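Demach results: 659 demos, one cup

torquewrench
Posted October 19, 2020
Read the Demach write-up twice. They claim the policy generalizes from 659 demos, but the test was 12 trials with one object.
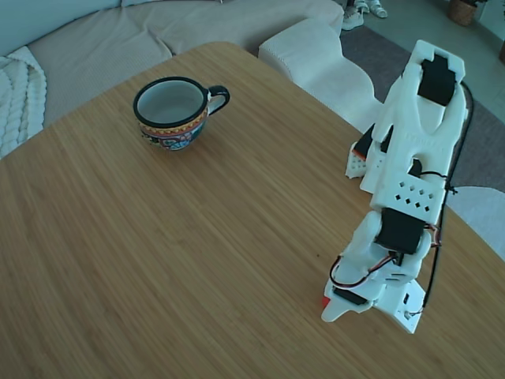 Generalization needs more than one object, and I can't find a second one in their tests. A cup with a loop handle and a busy painted pattern is about the easiest thing to pick out on a plain wood table. Try a clear glass and then talk to me.

mevwood_lab
Disagree. The claim is about start positions, and they say so in section 2. Printed arms have slop in every joint, so that's worth testing.

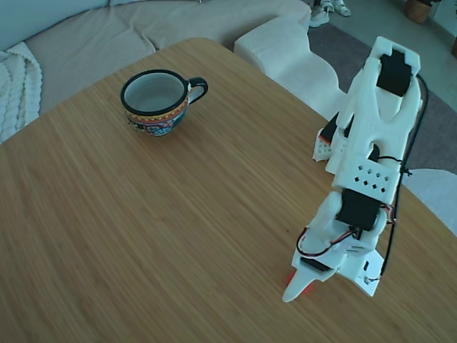 lebrun16
Section 2 also says failed resets were thrown out. How many? Without that number the success rate means nothing to me.

torquewrench
Exactly. I asked in April and got no answer.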